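## 8. Recovering from a grip fault (E-2)

Use this procedure when the Bremon gripper closes on an item and the controller reports "no object held", or when the arm stops during the approach and the status lamp stays amber. Both conditions are logged as E-2.

**Caution:** The fingers can move without warning while a fault is active. Press the stop button before reaching into the work area. Do not push the fingers apart by hand.

1. Press the stop button and wait until the lamp shows red.
2. Remove the item if it is held between the fingers. If it is trapped, turn the release screw on the gripper body until it comes free.
3. Inspect both fingertips. Replace the pair if either tip is cracked or has play at the seam.
4. Check that the wrist camera cable is fully seated. A loose plug gives a late picture, and the arm then closes short of the item.
5. Release the stop button and select **Service > Gripper > Home**. The fingers open fully and the position counter should read 3,770. If it does not, repeat the homing once. After two failed attempts, switch off and contact Lambrechts service.

**Note:** Do not change the counter value by hand to clear the fault. The Stesard controller accepts the new figure, but the closing force will be wrong.

### 8.1 Test approach

1. Stand a drinks can upright on the worktop, inside the reach of the arm.
2. Set the speed to **Low** and select **Test > Approach only**.
3. Open the wrist camera view and watch the can as the arm comes down. Press stop if either finger heads for the lid.
4. When the arm halts, check that the can lies in line with the gap between the fingers and that neither finger touches it.

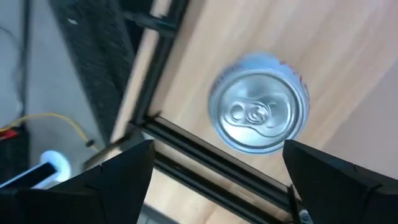 *Wrist camera view, approach test: fingers open, can upright and not yet touched.*

5. If the can is out of line, repeat the camera alignment in section 2 before trying a full grip.
6. If the line is correct, run **Test > Grip and lift** at low speed. Should E-2 return, save the log and leave the arm switched off.

Gernham edition, May 8, 2025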